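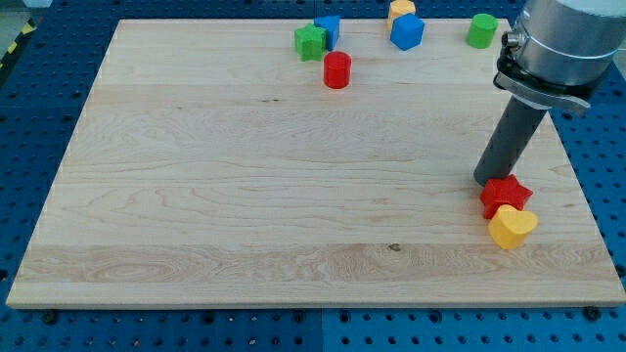
Section 4: Setting Up Your Wedding Guest Page

Okay, the fun part! By now you've got your Vokau account and you've picked your date, so let's get a page up where your guests can RSVP. I set mine up on the couch in one evening, with snacks (recommended).

1. Sign in and click New Event. Choose Wedding, then Ceremony + Reception. If you're doing both in one spot, like we did at Tundilholm, tick Same Venue or your guests will get two sets of directions.

2. Type in your names the way you want them on the page. I put mine in all lowercase because I thought it looked cute, and then it printed that way on the place cards too!

3. Paste in your guest list. One household per line, last name first. The page holds up to 700 guests, so even my family fits.

4. Set your RSVP deadline. I like 3 weeks before the wedding, but ask your caterer first.

5. Pick a meal menu. You can list four dishes, and there's a little box for allergies under each one. Leave it switched on.

6. Click Preview, then open it on your phone as well. Long venue names wrap in a funny way on small screens.

Note: If you bought the Khokhar stationery bundle, enter code 2705 at checkout and your page colors will match your invitations.

Caution: Don't hit Publish until your list is final. Publishing emails everybody right away, and there's no undo button (ask me how I know).

Caution: Deleting a household also deletes its meal choices. Use Hide if you only want it off the seating chart.

Seating charts are made in Wuveck, and I get to those in Section 5.

Last updated April 26, 2025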